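30/12/2021

Il reste deux jours avant la fin de l'année et je viens de sortir du four le meilleur pain au levain de ma vie. Je le dis sans modestie, tant pis ! Croûte presque acajou, une grigne qui s'est ouverte comme dans les livres, et ce petit chant quand il refroidit sur la grille (approchez l'oreille la prochaine fois, ça crépite pendant plusieurs minutes).

J'ai commencé en mars avec un bocal, de la farine de seigle et une confiance totalement injustifiée. Mon levain s'appelle Szilágyi, parce qu'au moment de le baptiser j'avais ce nom sous les yeux, au dos d'un vieux livre de cuisine hongrois trouvé dans une brocante. Je ne parle pas un mot de hongrois, je prononce sûrement son nom de travers, et il s'en moque : il monte quand même.

## Les premiers mois, ou l'ère des galets

Mes premiers pains étaient plats, denses, et d'une acidité à faire pleurer. J'en ai mangé quand même, tous, en tartines grillées, avec beaucoup de beurre. Je lisais tout ce que je trouvais, je changeais trois choses à la fois d'une fournée à l'autre, et forcément je n'apprenais rien du tout. La farine, l'eau, le temps de pousse, tout bougeait en même temps.

Alors j'ai pris un cahier. Un bête cahier à petits carreaux où je note la farine, le poids d'eau, l'heure du mélange, l'heure des rabats, la température de la cuisine. Et c'est devenu passionnant ! En relisant mes pages de juin, j'ai vu que tous mes pains ratés avaient un point commun : je les enfournais trop tôt. J'étais simplement pressée de les voir cuire. Depuis, j'attends que la pâte tremblote quand je secoue doucement le saladier, et tant pis si le dîner est décalé.
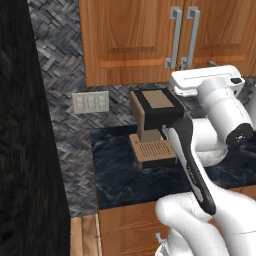
L'autre grande découverte de l'année, c'est la farine. Je prenais celle du supermarché, et puis une amie m'a offert un sachet de T80 du moulin de Fultuvent. Je ne pensais pas sentir une telle différence. La pâte avait une odeur de noisette avant même de fermenter, elle buvait plus d'eau, elle était plus collante aussi (il a fallu que j'apprenne à me mouiller les mains au lieu de rajouter de la farine partout, vieux réflexe). Maintenant j'en commande par sacs de 5 kilos et je surveille le facteur.

J'ai aussi essayé leur petit épeautre. Alors là, c'est un autre sport : la pâte ne se tient pas, elle s'étale, elle refuse toute mise en forme. Je la verse dans un moule et je n'y touche plus. La mie est jaune, serrée, un peu sucrée, une merveille avec du chèvre frais.

## La recette du moment

Pour celles et ceux qui me l'ont demandée, voilà mes proportions pour un gros pain :

- 500 g de farine T80
- 375 g d'eau
- 110 g de levain bien actif
- 11 g de sel

Mon pain d'aujourd'hui pesait 996 grammes avant cuisson, avec un peu de pâte perdue sur mes doigts et sur le saladier, comme toujours. Je mélange farine et eau, je laisse reposer une heure, j'ajoute le levain puis le sel. Quatre séries de rabats dans l'après-midi, une mise en forme en soirée, et hop, une nuit au frigo dans un banneton fariné. Le lendemain, cocotte en fonte brûlante, couvercle fermé pour la première moitié de la cuisson, puis à découvert jusqu'à ce que la couleur me plaise. Je l'aime bien foncé.

Pour la lame, j'ai longtemps massacré mes pâtons avec un couteau d'office. J'utilise maintenant une incisette Cokutton, toute légère, et je coupe d'un geste franc, presque à plat. Ça change tout pour l'oreille de la croûte ! Par contre, pensez à changer la lame : j'ai gardé la première beaucoup trop longtemps.

## Et pour la suite

J'ai envie de seigle. Du vrai pain noir, celui qui se garde une semaine et qui est meilleur le troisième jour. J'ai repéré une recette sur le blog Jelstead, avec une part de pain rassis trempé dans la pâte et des graines de carvi, et je compte m'y mettre dès que Szilágyi sera remis des fêtes (je l'ai un peu négligé au fond du frigo entre les bûches et les restes de chapon, pauvre bête).

Et puis la brioche au levain, qui me fait peur et envie à parts égales. Si vous en faites, racontez-moi tout en commentaire : à quel moment mettez-vous le beurre ? Moi, je retourne voir si mon pain est assez froid pour être tranché. Il ne l'est pas, je le sais, mais j'ai déjà sorti le beurre salé.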